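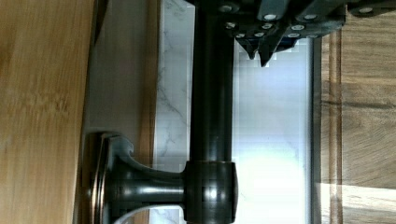 Hulteck has changed the way it services the kitchen arm at its Kotetport site after a fault that took most of a week to trace. The new routine came into use on 01/03/2022 and applies to the single cell used for the Kivi project, in which the arm works on drawers, bar handles and packaged food at counter height.

The trouble began in December. The arm would line up on a handle, close its fingers and come away with nothing. It did this on some runs and not on others, and the control log showed no error. Staff first suspected the software, which had been updated a few days earlier, and put the old version back. The misses carried on.

Matěj Machala, who looks after the cell, then checked the gripper by hand and found play in one of the finger links. A screw on the inner plate had backed out by less than a full turn. With the arm hanging straight down the link sat where it should, so the standard check at the start of the day passed every time. Once the wrist was turned to reach a handle from the side, the fingertip dropped by 4 mm.

The screw was refitted with thread lock, and the others on the same plate were taken out, cleaned and done the same way. The whole job, including a fresh calibration of the wrist camera, took 5 hours.

Under the old routine the gripper was looked at when something went wrong. It is now inspected every 593 cycles, a figure that comes from the log: that was the number of grasps between the last full service and the first recorded miss. Machala said he saw no reason to round it.
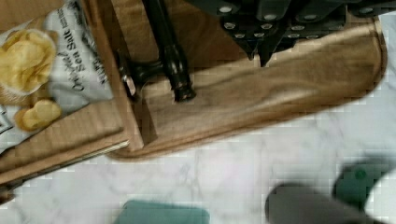

The inspection itself is short. The arm is brought to a rest position over the counter and the drives are locked. Each fastener on the gripper is tried with a torque driver set to the maker's value, starting with the large pivots and working down to the small screws next to the fingertips. Any that moves is logged by position. The fingertips are wiped and checked for chips, and the gap between them is measured with the wrist upright and again with it turned on its side. The second measurement is the new part.

After that the arm runs a set of slow approaches with the fingers held clear of everything. It goes to the drawer, to a vertical bar handle and to a point above the tray, and stops at each. The operator compares the wrist camera view with a stored one. If the fingertips have shifted against the background by more than 2 mm, the camera and gripper are calibrated again before any work starts.

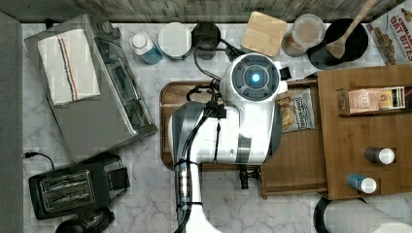 The arm above the serving tray, with its cables carried along the outside of the body.

Cables are the other item on the sheet. The bundle runs outside the arm up to the wrist and has to keep enough slack for the last joint to turn both ways. Too little and the plug at the wrist is pulled; too much and the loop can catch on whatever is on the counter. Shahab Zamani, who wrote the cell's motion programs, has asked for the loop to be measured each time the arm is calibrated and for the clips to be opened and reseated at every second inspection. He has also put a limit on wrist rotation in software, set just short of the point where the bundle goes tight.

The counter is kept as it is for these checks. An earlier version of the routine had everything cleared away first, which added time and meant the stored camera views no longer matched. Loose items are now left out unless they stand directly in the path of the slow approaches. Cleaning with spray is no longer allowed while the arm is powered, and crumbs are brushed away from the drawer runners by hand.

Spare parts were a weak point in December. Hulteck had no replacement finger link in the building and would have been stopped for longer had the part itself been worn. It has since ordered two sets of fingers and a box of the small screws from Kustlow, its supplier, and they are kept in a labelled drawer under the control desk. A spare camera lead is on order. 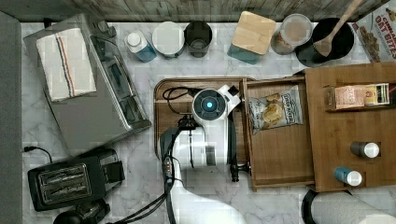
Manouchehr Naseri wrote in after reading an early copy of the service sheet to say that thread lock on screws this small can cause its own problems. On a similar gripper he had two heads strip when the plates next had to come off, and he now uses the lowest strength grade and replaces the screws each time they are removed. He also thought the sideways gap measurement should be done with the gripper warm, after half an hour of running, as his own links loosened slightly with use.

Machala has taken up the first point and changed the grade named on the sheet. The warm measurement will be tried over the next few inspections, with both values written down so they can be compared. No misses on the handles have been logged since the screw was refitted. The sheet is one side of A4 and hangs beside the stop button.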